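Temus Cafe Supply
Home > Cups and lids > Paper cups > Hulen Black X

Hulen Black X paper cup with lid
Item 403
Sold in sleeves of 100, lids packed separately
Small takeaway size, hot drinks

We held off on listing this one. Black cups with big graphics come through the warehouse every few months, and most are an ordinary cup with a higher price and a word like "signature" on the carton. Hulen's sales sheet didn't help. It calls the Black X "a new way to carry coffee." You carry it in your hand, same as before.

Still, people kept asking for it, so we bought some, used them at our own counter for most of August, and decided to carry it. What follows is what we think after that, including the parts Hulen would probably like us to leave out.

The cup

It's a black paper cup with a white X across the side. The bands are wide and run most of the way from the base to the lid, so the mark still reads from the other side of a counter. A small black drop sits where they cross. Up close it's a coffee drop. From the door it's a dot, and I doubt your customers will care which.

The wall is two layers of paper with an air gap. Hulen says you can hold it "comfortably at any temperature," which we wouldn't repeat to a customer. With a milk drink, fine. With a long black poured straight off the machine, Wanting Cui at our front counter switched hands before she got to the end of the room. It's better than a single-wall cup and worse than a single-wall cup with a good cardboard jacket. If you serve mostly very hot tea, buy something else.

Black hides drips. That's a real advantage and the sales sheet doesn't mention it. Milk shows up on it, though, and so does flour, so bakeries may want to look at a sample first.

The lid

Black plastic, raised, and a little wider than the rim it sits on. The overhang gives your thumb something to push against. Press until it clicks, then run a finger around it, because the click can come from one side only. We had a few go on crooked during a rush and every one of them had clicked.

Hulen claims the lid is leakproof. No. It's a takeaway lid with a sip hole. Laid on its side on the drainboard, a full cup started dripping from the sip hole right away, as you'd expect. What we wanted to know was whether the seam leaks, so Kaiwen Gu taped over the hole and left the cup on its side for 60 minutes. The seam stayed dry. Call it a tight lid and leave "leakproof" to the people who write cartons.

Lids from the Eda line look the same and do not fit. They'll go on, they'll even feel snug, and they come off when somebody lifts the cup by the lid. Please don't mix them. We've already taken one return over this and it was a messy phone call.

What we can't tell you

Whether it's compostable. The carton has a leaf on it. We asked Hulen which lining they use and whether the cup has been certified by anybody, and got back a second copy of the brochure. Until there's paperwork we're listing it as general waste. The lid is plastic and goes wherever your town takes that kind of plastic, if it does.

Whether the print is the same from batch to batch. The cartons we opened matched each other, but they arrived together. If the black starts to look brown or the X drifts toward the seam, send us a photo and the carton code and we'll take it up with them.

Whether a fancier cup sells more coffee. Hulen has a chart. The chart has no numbers on one side.

Price and quantity

Sleeves of 100 cups. Lids also come in 100s, on their own line in the basket, and yes, you have to add them yourself. A full carton is 11 sleeves, an odd number that makes stacking awkward, and we've complained. Order by the carton if you have dry shelf space. If you don't, the by-the-sleeve price is only slightly worse, and damp cups are no bargain.

Compared with the plain black cup from Shen, you're paying extra for the X and for the air gap. The lids are about even, with the Shen one easier to get off. If nobody at your place has ever asked about the cup, get the Shen. Suqin Lei, who does our ordering, says so to anyone who calls, and it has cost us a few sales of the Black X. Fine by me.

Storage and use

Keep the sleeves closed and off the floor. Stand them upright or lay them flat, but don't lean them, since the bottom cups go oval and then the lids won't seat.

Don't microwave.

Pull cups by the base. Pulling by the rim flattens the roll, and a flattened roll is behind most of the leaks we've been able to look into.

Leave a finger's width below the rim. The lid has some height in it, which tempts people to fill right up, and the extra room is meant for foam.

Stirrers are not included. Any ordinary one is long enough. Stir first, lid second.

Pictures

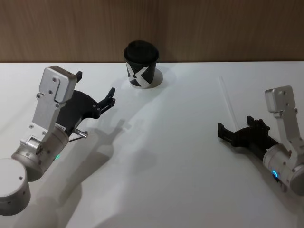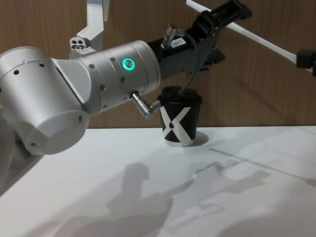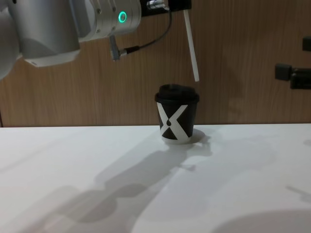 Hulen Black X, item 403, lid on.

Questions we get

Can I have my own logo in place of the X?
Hulen offers custom print, but the minimum is high and the lead time they quote has changed each time we've asked. Lanying Jia can get you a current quote. Get it in writing.

Is there a bigger size?
Announced. We'll list it when a carton of it is standing in our warehouse and not before.

Does the color rub off?
Not on our hands, wet or dry. Lemon cleaner dulled one cup a little. I wouldn't store them next to the sprays.

Will the lids fit cups I already have?
Maybe. Rims that are sold as the same size vary more than they should. Ask for two or three lids with your next order and try them on a cup full of water, over a sink.

Do you send samples?
Yes, one cup and one lid, free with any order. Write "403 sample" in the notes box. If you only want the sample, you pay the postage.

Returns

Unopened sleeves, any reason, as long as they're dry. Opened sleeves only if there's a fault, and we'll ask to see it. Sum-yee Wei handles returns and answers in the afternoon, after the vans have gone out.

Related items: Shen plain black cup, Shen black lid, cardboard jackets (small), four-cup carry tray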